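Dreklow Adds Small-Module Gear Line at Rundthorpe Plant

RUNDTHORPE, June. Dreklow, a maker of drive parts for pumps and meters, will begin shipping a new line of small metal spur gears from its Rundthorpe plant this month. The line covers 131 catalog sizes and replaces the older Toromley series.

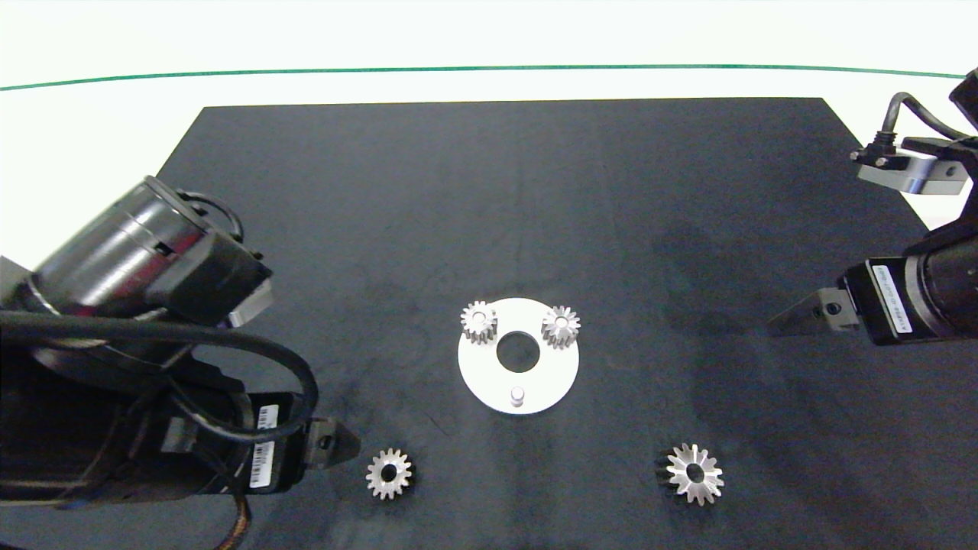 Spur gears and a round white plate with a short peg.

Minimum order is 30 pieces per size. Orders above 3000 pieces are quoted separately.

Tooth form and bore

All sizes use an involute tooth form with a 20-degree pressure angle. Bores are reamed after hobbing. Keyways and set screw holes are cut on request. 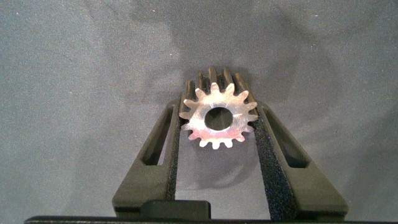
Supply and stock

Blanks come from Akgül under a 3-year supply contract. "Meter builders asked us for shorter lead times on small lots, and the contract lets us hold blanks in stock," said Gordon Thibodeau, product manager at Dreklow.

Toromley part numbers stay valid for repeat orders until stock runs out.
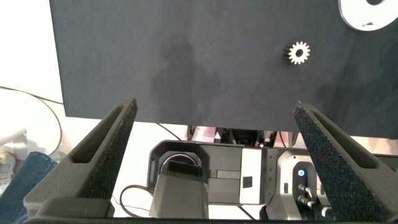
Ordering

Price lists and drawings are available from the Dreklow sales office in Rundthorpe. Orders received by noon on Thursday are released to the shop the following week.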